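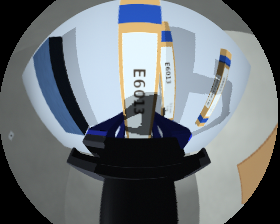 Opinion | House and Yard

Every May the flyers come back. Mine was from Torkar, and it promised a mouse-free home with a plug-in gadget that hums at a pitch only rodents can hear. Thirty dollars, money back. I have bought two of these over the years and the mice went on eating the birdseed in my garage.

I don't doubt that a mouse can hear the thing. What I doubt is that it cares for longer than a few days. An animal that will nest behind a running dryer isn't going to pack up over a whine, and the sound doesn't get through a couch anyway.
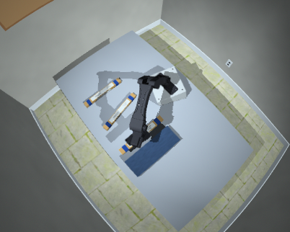 Long packages with a white label and blue bands.

My neighbor Annatjie Maluleke swears by hers. She also had the gap under her back door closed the same week, and moved the dog food into a steel can. I know which of the three I'd credit – she and I have agreed to leave it alone.

Peppermint oil gets the same pass. So do dryer sheets. Ask a seller how many houses were tested, against how many left alone, and the talk turns to reviews.
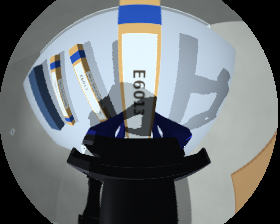 Tan box with the E6013 label.

A mouse can squeeze through a hole the width of a pencil. Steel wool, caulk and a dull Friday on your knees with a flashlight cost less than the gadget. I'd still set a few snap traps along the wall.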